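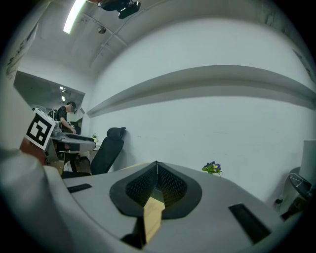
Who has to follow these rules?

Everyone who picks up a hand-held gripper or works in a room where one is being used. That covers staff at Fustlow and Bemholm, agency workers, students on placement and visitors who have been given a tool to try. Length of service makes no difference. If you have used grippers somewhere else, you still do the induction before your first session.

What is covered, and what isn't?

The rules cover hand-held grippers, the tracking markers fitted to them, the rooms they are used in and the recordings that come out of them. Fixed robot arms have their own document, held by Christos Karagiannis at Bemholm. Where a job uses both, follow the fixed arm rules inside the fenced area and these everywhere else.

Do I need a risk assessment for each session?

One assessment covers a room and a type of task. You need a new one if you change the room, use blades, glass, heat or liquids, or lift anything over 5 kg. Moving small blocks, cups or boxes on a desk comes under the general assessment, which is on the shared drive as form 711.

Can other people be in the room while I record?

Yes, if they know a recording is being made and have agreed to it. Put the notice on the door before you start. Anyone who comes in part way through has to be told, and if they don't agree you stop and either wait or delete that recording. The same applies to people in a joining room if the door is open. The camera on the tool has a very wide view and will pick up a good deal more than the person holding it expects.

What about faces?

Faces are blurred before a recording leaves the site. Blurring is done by the data team and you shouldn't try to do it yourself. Until it is done, recordings stay on the site server and must not be copied to a laptop, a phone or a memory stick. Requests to have a recording removed go to Harriet Marchetti, who will reply within 17 days.

Do I have to clear the room first?

Clear the floor where you will be walking and the surface you are working on. Ordinary furniture, plants and so on can stay where they are. Screens should be locked or switched off, and whiteboards wiped or covered if they have names, phone numbers or customer details on them. Paper on desks goes in a drawer.

What checks do I make on the tool?

Before each session:

Open and close the fingers fully, with nothing between them. They should move freely and meet evenly.
Look at the finger pads. If a pad is torn, lifting or shiny with wear, change both pads. Don't change one on its own.
Check that the marker is flat, clean and firmly fixed. A marker that has been knocked has to be calibrated again even if it looks straight.
Wipe the lens with the cloth in the case. Don't use a sleeve or a paper towel.
Check the strap if your tool has one.

Write the checks in the log, with your initials and the tool number. An empty line in the log is treated as a check that wasn't made.

Can I put my fingers between the gripper fingers?

No. Set the tool down and use the release if something is stuck. The closing force is low compared with a fixed arm, but it is enough to pinch, and most of the entries in the Bemholm accident book for this kind of work are pinched fingertips.

How long can I hold the tool?

The limit is 11 minutes at a stretch, followed by a break of at least 5 minutes. Swap hands if the task allows it. If your wrist, elbow or shoulder aches after a break, you have finished for that session and should tell whoever is running it. You won't be asked to make the time up. People returning from a hand or arm injury need to see Dexter Mercado before they start again.

May I wear gloves?

Only if the risk assessment asks for them. Loose gloves catch on the trigger. Long sleeves should be rolled up or buttoned, lanyards tucked in or taken off, and rings and bracelets left in a locker.

What lighting is allowed?

Ordinary ceiling lights are fine. Keep them the same from the start of a session to the end, and don't pull blinds up or down half way through. If a tube starts to flicker, stop and report it, then note the time in the log so the recordings can be checked. Strobe lighting is not allowed in any room.

Something went wrong during a recording. Should I delete it?

Leave it in. A dropped object or a missed grip is a normal part of the work and the recording should be kept and marked "failed". Delete only where a person has not agreed to be recorded, or where something private has been picked up. Put the reason in the log in a few words.

Is the CE or UKCA mark enough?

It covers a product as it was sold. If we have changed a tool, for instance by fitting printed parts or different fingers, the change has to be assessed separately and signed off by Fotis Panagiotou before the tool is used. Printed parts made at home or brought from the Blackwood workshop without a sheet won't be signed off.

Who do I report a fault to?

Put a red tag on the tool, put it on the fault shelf and fill in a fault slip. At Fustlow the slips go to Pascual Olivares, at Bemholm to the front office. Don't open the casing. A tool with a red tag stays out of use until the tag has been taken off by the person who repaired it.

Do the rules apply when we work at a customer's site?

Yes, along with the customer's own. Where the two differ, follow the stricter one. Grandomell asks for a signed consent form from each person in the building, so allow extra time there and bring spare forms.

How often are these rules looked at?

Once a year, in December, and after any accident that needed treatment. Changes are put up on the noticeboard and the old version is taken down. If you have a printed copy, check the version number against the one on the board before you rely on it.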